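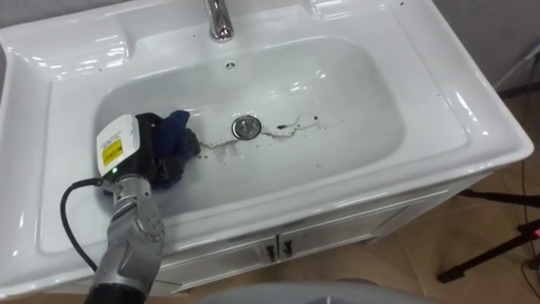 White basin, chrome tap.

Drarneo window orders - August update. The Leltora sash is back in stock, 34 units at the Trenov yard, first come first served. Trade price £564 fitted, £578 with the deeper sill.

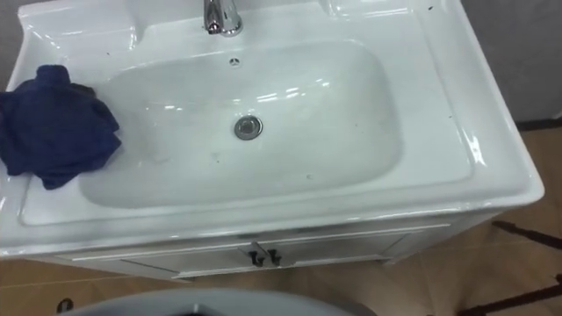 Door lead times

Arellano composite doors now 4 weeks. Was longer, sorry to all who waited. Please check you're hinge side before signing, we cant swap after cutting. 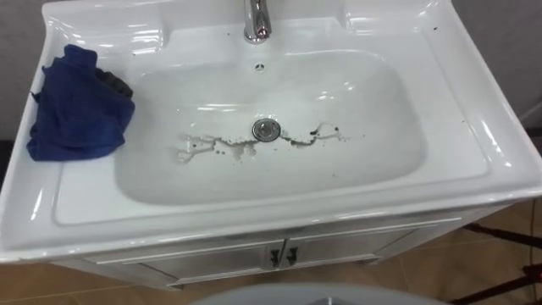
Heriberto Montes asks whether the old sash frames can be reused. Sometimes - send measurements first, inside and out. Yard counter shuts at noon all month, ring before you set of.

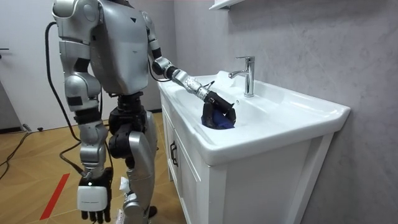 At the vanity, bathroom with wooden floor.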